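Feb 15, 2020

Towel wash trials, continued. Picked up with the second bundle of bath towels from the Oltitz order. Same plan as last week: half go through with the Sirklow liquid, half with plain soda, everything else left alone. Warm wash, long rinse, medium spin.

First load was too full. The drum hardly tumbled and the towels came out twisted around each other, with dry patches near the hems. Took a few out and ran it again. That load is marked in the log as a repeat and should be left out of the comparison. From now on keep to 2 towels less than the label on the machine says.

Dose was 34 ml per load for the liquid. The bottle recommends more for hard water, but the higher dose left the cloth feeling slick last time and needed an extra rinse. Staying with the lower one until the Reduvby samples are finished.
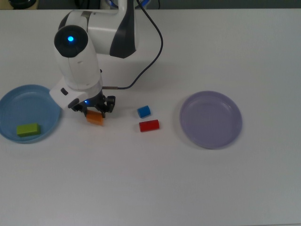
Weights after line drying, full set: 2381 g for the soda half. The liquid half is still on the rack and a bit damp at the folded edges, so no number yet. Will weigh it Monday, before anyone folds it. Each towel should be almost 500 g when dry, going by the Hinrichs sheet, though that sheet was made up for new stock and ours have been washed many times.

Smell check: both halves fine straight out of the machine. The real question is how they smell after a few days hanging in a bathroom with poor air. Two from each half are bagged slightly damp and labeled. Open them after three days, no sooner.

Softness is harder. I still like the soda half better by hand, but I knew which was which. Somebody else should try them with the tags turned in.

Bed sheets are next, probably not until the towels are done. The cotton ones shrank a little in June when we dried them on high, so use low heat and measure the long side before and after. Pillowcases can go in with them.

To do:
Order more tags, the ink on these runs.
Clean the lint trap and the door seal.
Ask Oltitz if the gray towels are the same weave as the white.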